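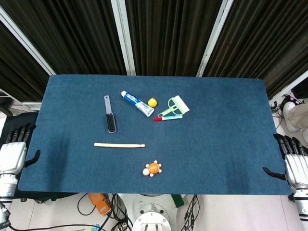
Home / Local News / Business

Abdella's sorting robots settle in at Berstead, and the staff settle in alongside them

14 January 2019

If you have ever sent something back to a shop by post and wondered where on earth it ended up, there is a fair chance it went through the Abdella returns depot on the Welotstead side of Berstead, where for years a very patient group of people has stood at long tables and worked out what everything is and where it ought to go next.

They are still there, you'll be pleased to hear, but since the start of January they have had company. The depot has taken on 2 two-armed robots under a program it calls Ekeo, and they are learning the job at what everyone in the building knows as the odds and ends table.

Regular readers will know that big, square, sensible parcels have been moving through the depot by conveyor for a good while now. The odds and ends are another matter altogether. These are the small loose things that arrive without a box, or in somebody else's box, and they come in every shape you can think of. A hair brush, a tube of toothpaste, a marker pen, a rubber duck and a toy turtle may all turn up in the same lot, and each of them wants to be held a bit differently. For a person that takes no thought at all. For a machine with jointed fingers it's a fair bit to learn, and the staff who have been teaching it have (by their own cheerful admission) become rather fond of the thing in the process.

The practice table is covered in blue fabric, and the day's lot is laid out on it the same way it would be on the sorting floor, which is to say in no particular order. A staff member stays with each robot through the session, resets the table when it's needed and makes a note of anything that gave trouble. Long thin things have been the talk of the tearoom lately. A drumstick, of all things, has had plenty of attention this past week, as there is more than one sensible place to take hold of it and some places are a good deal better than others once you want to put it down neatly.

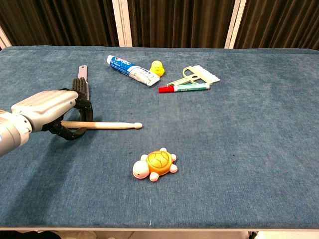
Ekeo is meant to take over the part of the work that wears people out, according to the depot, and anyone who has done a stint on odds and ends will tell you which part that is. The reaching is hard on the shoulders, and a full shift of it is hard on the wrists as well. Under the new roster, sorters will spend no more than 4 hours of any shift on picking by hand, and the remainder will go to checking, repairs and looking after the robots. Staff who want the robot work will be trained for it on paid time, and the first group has already been through.

It would be wrong to say that everyone is easy about it. A few of the longer-serving sorters told us they had worried before Christmas about what their jobs would look like by winter, and one or two of them still do. The company has said there will be no redundancies at Berstead as part of the program, and it has put that in writing to staff, which several people said had helped them sleep. Others would like to see the same promise made for casuals, who make up a fair share of the crew in the busy months. The depot says it is talking with them about it and hopes to have an answer before the end of January.

There have been some happy surprises too. Sorters who had never had much to do with the office now find themselves asked for their opinion nearly every day, on everything from how a brush ought to be picked up to how the bins should be labelled. One long-time sorter said it was the first time in all her years there that anyone had wanted to know how she did it, and she had quite a lot to tell them!

As for the numbers, the depot handles around 1,455 odds and ends on an ordinary day, and the plan is for the robots to be trusted with 657 of those once they move from the practice table to the sorting floor. No date has been fixed for the move. The staff who run the sessions will have a say in when the robots are ready, and for now they seem content to take their time over it.

Neighbours who would like a look for themselves are welcome at the depot's next open morning. Details will be up on the Welotstead community noticeboard, and closed-toe shoes are a must.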